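Wollisitz stellt Alttextilsammlung auf getrennte Fraktionen um

Wollisitz, 6. Februar 2022

Der Zweckverband Abfallwirtschaft Wollisitz ordnet die Sammlung gebrauchter Textilien neu. Ab Juli werden Maschenware und Webware an allen Wertstoffhöfen des Verbandsgebiets getrennt angenommen. Die bisherigen Depotcontainer im Straßenraum bleiben vorerst stehen, werden aber nur noch für tragbare Kleidung und paarweise gebundene Schuhe genutzt. Das hat die Verbandsversammlung mit großer Mehrheit beschlossen.

Den Auftrag für Abholung und Vorsortierung erhielt die Firma Proltulo. Der Vertrag läuft zunächst acht Jahre und enthält eine Preisgleitklausel, die an den Erlös für unsortierte Originalware gekoppelt ist. Fällt der Erlös unter den vertraglich festgelegten Schwellenwert, trägt der Verband einen Teil der Transportkosten. Im umgekehrten Fall fließt ein Anteil in den Gebührenhaushalt zurück.

Im vergangenen Jahr kamen im Verbandsgebiet 461 Tonnen Alttextilien zusammen. Davon gingen 108 Tonnen als nicht verwertbarer Rest in die thermische Behandlung. Nach Angaben des Verbands handelte es sich dabei größtenteils um durchfeuchtete oder verschmutzte Ware aus überfüllten Containern, daneben um Fehlwürfe wie Teppichreste, Matratzenbezüge und Verpackungen.

Die Trennung nach Flächenbildung hat technische Gründe. Gestricke und Gewirke lassen sich mechanisch leichter auflösen als dicht gewebte Stoffe, weil die Maschen beim Reißen nachgeben und die Fasern weniger stark gekürzt werden. Für die Rückgewinnung spinnfähiger Fasern ist die mittlere Stapellänge die maßgebliche Größe. Webware mit hoher Einstellung, etwa Arbeitskleidung oder Bettwäsche, liefert nach dem Reißprozess überwiegend kurzes Material, das in Vliesen und Dämmstoffen eingesetzt wird. Werden beide Fraktionen gemeinsam verarbeitet, muss die Reißlinie auf das festere Material eingestellt werden — zulasten der Faserlänge bei der Maschenware.

„Die Farbsortierung kommt erst im zweiten Schritt“, erläuterte Žydrūnas Rozīte, bei Proltulo für die Verfahrenstechnik zuständig. „Wenn die Maschenware farblich vorsortiert ist, kann das Garn in vielen Fällen ohne erneutes Färben verwendet werden. Bei Mischgeweben mit Elastan funktioniert das nur eingeschränkt.“ Textilien mit einem Elastananteil über dem Grenzwert der Abnehmer werden daher ausgeschleust und als Putzlappenware vermarktet.

Die Vorsortierung erfolgt in der Halle am Güterbahnhof. Das anschließende Reißen übernimmt ein Betrieb in Girnley, mit dem Proltulo bereits bei Industrieabfällen zusammenarbeitet. Knöpfe, Reißverschlüsse und Nieten werden vor dem Transport entfernt. Gefütterte Ware, beschichtete Stoffe und Strickwaren mit aufgeklebten Applikationen sind von der Faserfraktion ausgeschlossen, können aber weiterhin als Kleidung abgegeben werden, sofern sie tragbar sind.

Für die Anlieferung gilt eine Obergrenze von 25 Kilogramm je Haushalt und Vorgang. Größere Mengen, zum Beispiel aus Haushaltsauflösungen, sind vorher anzumelden. Gewerbliche Anlieferer benötigen einen gesonderten Nachweis über Herkunft und Zusammensetzung der Ware. Die Abgabe bleibt für private Haushalte gebührenfrei. Die Textilien müssen trocken und in geschlossenen, durchsichtigen Säcken angeliefert werden; lose Ware wird zurückgewiesen.

Offen ist die Zukunft der Container in der Baxterstraße und an der Festwiese. Beide Standorte liegen auf Privatgrund, die Nutzungsvereinbarungen laufen aus. Der Verband prüft eine Verlegung und will das Ergebnis vor Beginn der Umstellung vorlegen. Die geänderte Satzung liegt in der Geschäftsstelle zur Einsicht aus und wird im Amtsblatt veröffentlicht.

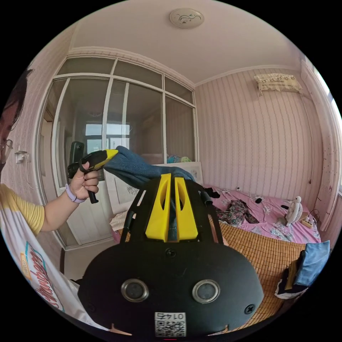 Weitere Meldungen aus dem Verbandsgebiet

Grüngutannahme: Winteröffnungszeiten gelten unverändert weiter
Deponie Wollisitz: Sanierung der Sickerwasserleitung ausgeschrieben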